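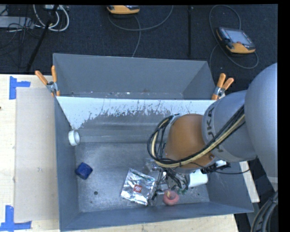 Stories > Food & Home > Conversations

6 min read

I got to Sulastri Krishnan's kitchen at nine in the morning and she already had three pots going, which she told me was a slow start. She makes pickles and chutneys under the name Dasier, mostly lime, mango and a green tomato thing I have been eating straight from the jar with a fork (don't judge me).

"Sit there, not there, that chair leans," she said, and handed me tea before I'd found my notebook.

I wanted to know how a person goes from doing payroll for a trucking company to stirring mustard seeds all day. She laughed at the question for quite a while.

"My aunt died and left me her recipe book, and half of it was wrong," she said. "She left things out on purpose! She'd write 'salt' and no amount. She'd write 'cook until ready.' So I spent a whole winter trying to work out what she was hiding from us."

The lime pickle alone took her 42 tries. She kept notes on every batch, and she showed me the notebook, all turmeric thumbprints and crossed-out lines. Batch 17 just says NO.

Her first real customer was the Subramaniam grocery on the corner, where her mother used to shop. They took a dozen jars in August and called for more the next week. After that came the Saturday-style market over in Ukside, only it runs in the evenings, so she was cooking before dawn and selling until dark.

"I was so tired I put sugar in the lime," she said. "Twice. One lady liked it. She still asks me for it and I have to tell her, ma'am, that was an accident."

I asked if she still makes it for her. She looked at the ceiling. "At Christmas."

We talked a lot about jars, more than I ever thought I'd talk about jars. She hates the tall skinny ones (you can't get a spoon in) and she's picky about lids to a degree I found a little scary. Last year she filled 1012 of them, and she did the labels by hand until her sister sat her down and bought her a printer.

"I cried over that printer," she said. "My handwriting is terrible. People thought the mango was called Mongo."

Somewhere in the middle of all this the mustard seeds started popping and she just stopped talking and stood over the pan, listening. I shut up too. Then she took it off the heat and went right on with her sentence.

I did have to ask about money, because people always write in wanting to know. She was pretty frank about it. The first year she made less than she had at the trucking company, a lot less, and she kept doing their books on the side until spring. These days it pays the rent and the vegetable bill, "and one nice dinner, if I don't order the fish."

Would she ever get bigger? Somebody has offered her shelf space in another town and she's been putting off the phone call.

"I like knowing what's in every jar," she said. "My aunt would say I'm being stubborn. But my aunt wouldn't even tell us how much salt."

So how much salt is it? I tried, I really did. She put a jar of the green tomato in my bag and walked me to the door.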